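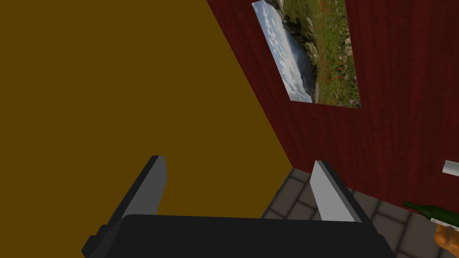
Help wanted: sim + gripper person (and a few testers) for a garage arm build

Posted by Natália Kratochvíl, Basier shared workshop, bench at the back by the compressor

Short version. We are building a two-finger arm at home and in the shop, and we do most of the grasp work in a simulator first. Need one more pair of hands, part time, paid a bit. Also need testers for Sunday sessions. Read on for which one you are.

What we have so far
The arm is called Viltivley. Four joints working, fifth one printed but not wired. Gripper has two flat angled fingers, black housing, modeled in sim from my own CAD. Wrist camera view in sim looks out past the fingers, so you see what the gripper sees. Test room has gray floor tile, a plank-look red wall with a landscape picture on it, a green bottle lying down and other stuff to go after. Room is ugly, I picked the colors at midnight. You are welcome to redo it.

Real hardware lives at the shop. Eliseo Camacho does the electronics and the motor boards, I do the mechanical side and the sim. Neither of us is fast at Python.

ROLE 1 – sim and control helper

What you'd be doing
- cleaning up the sim scenes, more rooms, more objects, better lighting
- contact settings on the fingers. Right now a bottle slides out more than it should
- script that runs a batch of 200 grasps overnight and writes a log a human can read
- moving grasps from sim to the real arm with Eliseo
- writing down what you did. One page per week is plenty

What you need
- Python you're comfortable with, any physics simulator (we can teach you ours)
- basic idea of frames and transforms, or willing to sit down and learn it
- own laptop. A decent graphics card helps but the shop desktop is free most evenings
- OK with things breaking

Nice to have, not required: 3D printing, soldering, a bit of CAD, having built any kind of arm before even a bad one.

Not needed: a degree. Please don't send transcripts.

Hours and pay
Six hours a week, you pick when, except we all try to be there Sunday afternoon. Pay is $30 an hour out of our own pockets so please don't try to turn it into full time, it isnt there. Runs through December, maybe longer if the gripper gets good. Parts you buy for the build get paid back, ask first if its over $105.

ROLE 2 – testers for the Sunday sessions

No experience at all is fine. You sit at the sim with a game controller and drive the gripper to pick things up. Bottle first, then the smaller objects. We save the runs and use them to tune the controller. Sessions go two hours with a break. Left handed people especially, we have none and the button layout probably stinks for you.

You get $30 per session plus coffee. Age 16 and up, under 18 bring a signed note from a parent. If the sim view makes you queasy you can stop any time and still get paid. Some people do find the wrist view hard, the whole room swings when the arm turns.

We don't record your face or voice, only the controller inputs and what the arm does. Your name stays off the files.

Getting here
Araújo building, ground floor, roll-up door on the alley side. Ring the bell marked 458. Street parking is bad before 6 pm. Bus stops right out front. There's one step at the door and we have a ramp, tell me and I'll put it out before you come.

House rules of the shop apply to us too: closed shoes, safety glasses near the real arm, no reaching into its area when the red lamp is on. E-stop is the big button on the left of the bench, you'll be shown on day one.

How to apply
Leave a note on the board at the shop or reply to this post. For role 1 tell me
- what you've built or messed with, two or three lines, links OK
- which evenings work
- one thing you would change about a gripper with two flat fingers

For role 2 just your name, which Sunday you can do, and left or right handed.

No cover letters pls. I answer in the evening, usually after 8. If you dont hear back in a week nudge me, I lose messages.

Role 1 folks come in for a paid trial session, same rate, working on a real thing from the list and not a test. Eliseo and me will both be there. Code for the sim goes up under the name Brondutby once I clean out the junk folders, and everyone who worked on it is listed in the readme, testers too if they want.

Role 1 is one spot. Role 2 stays open till the Sunday list is full.

– Natália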